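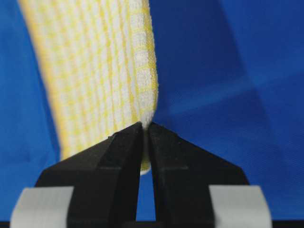 Fig. 4. Folded towel held at the fingertips, seen from the wrist camera.

Guides > Skirevik cloth handling > Running the grasp check
April – by the Tranby bench group
Reading time: 2 minutes

4.1 Before you start

The Kratochvíl score claims to tell a good grasp on cloth from a poor one using the wrist view alone. Treat that claim with care. In our own runs it agreed with the pull test on nearly 55 per cent of folded towels, which is little better than guessing. The steps below are for finding out how it does on your bench.

4.2 Taking a trial

1. Start Broduda and load the cloth profile. Leave the grip force at its default.
2. Lay the towel out, folded, and run the pick.
3. Stop the arm once the towel is clear of the surface. Save one wrist frame.
4. Write down your own verdict (hold or slip) before you open the score.
5. Run the pull test and record the result next to both.
6. Repeat until you have 104 trials. Do not drop the ones that look odd.

Note: Look at how much cloth reaches below the pinch. In Fig. 4 the tips close on a narrow neck and a short tail hangs between the fingers. The score gives a tail like this full marks. We have yet to see evidence that tail length predicts anything once the towel is folded into several layers.

Caution: Keep hands away from the fingers during step 5. The arm may move without warning if the test is aborted.

4.3 Checking the fixed view

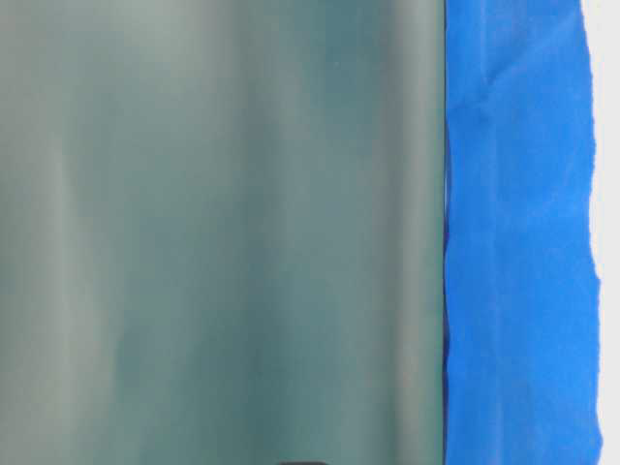 The fixed view supplies the second half of the score, and we trust it less than the first. The method paper calls it "background independent" and offers no test of this. Large plain areas are where we would expect trouble: a frosted panel with soft vertical bands has no crisp pattern to match, and the torn edge of the blue tape beside it may well be the strongest line the software finds. Mask both before scoring, then score again without the mask. If the two results differ by more than 2 points, report both.

7. Save the masked and unmasked scores in separate columns.
8. Do not average them.

4.4 Reading the result

The summary page shows a single figure in green or red. Ignore the colour. Export the table and compare the score with your step 4 verdicts as well as with the pull test. If your own guesses do as well as the score, say so in the report.

Note: Trial set 1927 is still supplied as the reference set. It contains no folded cloth, so a good match with it says nothing about towels.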